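Okay, toy swap update! The spare room at my place has officially turned into plush headquarters and I am having the best time. A thread on packing stuffed animals, for everyone who asked after the last one 🧸

–

For anyone new: Marlina Govindasamy and I run a little toy swap every fall. People pass on plushies they've stopped playing with, we sort them into boxes, and each box goes to a family who signed up. We started in September and the sign-up list is at 681 names. 681! I had to read that twice.

–

I do all my packing on the bed now. I tried the floor, I tried the kitchen table, and my back voted for the bed. Throw a fuzzy blanket over it, put the open box in the middle, and everything you need stays within reach.

–

Big soft guys first, always. They can lie sideways, they don't mind, and you can squish them up against the back to make a sort of wall. Dolls with a lot of hair go in a corner so the hair doesn't get mashed under everything else.

–

Current box on the bed: a yellow animal having a lie-down, a hot pink furry one standing at the back, and a doll with lavender hair that I am a tiny bit in love with. The fluffy white one with the round yellow feet is still out front!
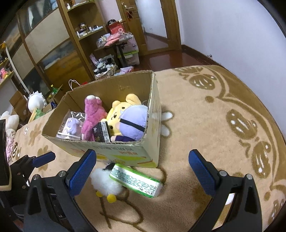
Should toys stay in their original wrappers when you pack them? If the wrapper is clean and closed, leave it on, and take it off if it's torn or has gone sticky.

–

Little packages are my favorite part. They slide down into the gaps between the plushies and the plushies keep them from rattling. Free padding! I haven't bought bubble wrap all year.

–

About boxes – use whatever you've got. Ragged top edges are fine, printing on the side is fine, a small tear in the cardboard is fine. I do run tape along the bottom seam twice, after what we now call the Fleten incident (8 plush frogs, one wet sidewalk).

–

Gerd Steinbach asked if he can send board games too. Gerd, yes, please, but in their own box! Games are heavy and the bears will come out looking like pancakes.

–

Next round is 12 boxes for Skitevau and then the big batch for Flustberg. If you want to drop toys off, message me or Marlina and we'll find a time. Baby toys especially, we're running low.

–

Also, does anyone know how to get a brush through long doll hair without it going all frizzy? I've got a whole row of them waiting and one very tired comb.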